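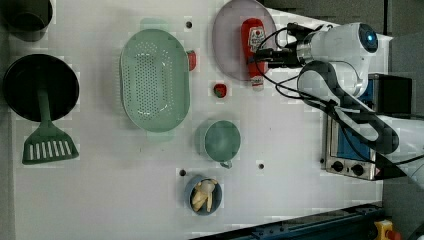 Brerngate Kitchen Items, version 2

Overhead colour pictures of everyday kitchen items and food on a white work surface. The layout changes from picture to picture; items may overlap, lie on their side or run past the picture edge.

Contents
1000 pictures, 46 item names. Names are in lower case, British spelling.

Naming rules
frying pan – any round pan with a handle or a deep black interior
spatula – slotted or plain, same name
colander – all sizes; holes are not marked separately
plate, bowl, cup – named by shape, never by colour
ketchup bottle – kept apart from other bottles
strawberry, banana – one name each, whole or in pieces

An item resting on or in another gets its own outline. Holes in the work surface are left unmarked.

Known faults
Small red items next to a colander rim are sometimes missed. The December release had plate and bowl swapped in 2 files; both are corrected.

Contact: Marta Pavliuk, Ristine
Last changed: Friday, May 15, 2020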